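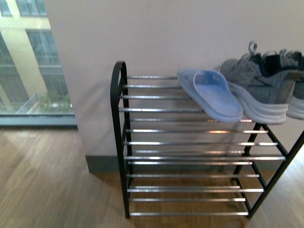 Blog > House > Hallway

11 November 2021
By Nazma Jayasinghe

Last updated 11 November 2021

We have lived in this apartment since April and the shoes have been on the floor by the door the whole time. I finally bought a rack. It's a three-tier one with black metal sides and silver bars, and it went together in one evening with the little wrench that came in the box.

I looked at a wooden bench from Endska first. It was 53 inches long and cost nearly 300 dollars, and the lid would have hit the door. Arif wanted a closed cabinet. His parents have one and it smells.

The rack is against the plain wall. I like that I can sweep under it and that grit falls through the bars to the floor, where I can get at it. Small heels might slip between the bars, but I don't own many.

The rules so far are simple. Shoes we wear every day stay on the rack. Boots go in the bedroom closet until it snows. Anything that hasn't been worn since we moved goes in the donation bag, and that already includes a pair of loafers Arif swears he likes.
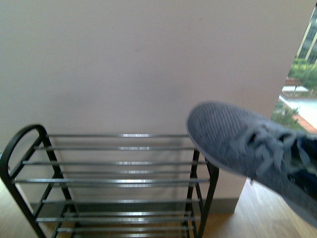

Gray knit sneaker and the empty rack.

Sneakers are the bulk of what we have. I loosen the laces before I put a pair away, and I wipe the soles with an old dishcloth. Slides can go anywhere there is a gap.

I still need a mat for wet days. Ruwan says to get a rubber tray with a lip and put it next to the rack, so I'll measure the space this weekend. The umbrellas are still hanging on the doorknob.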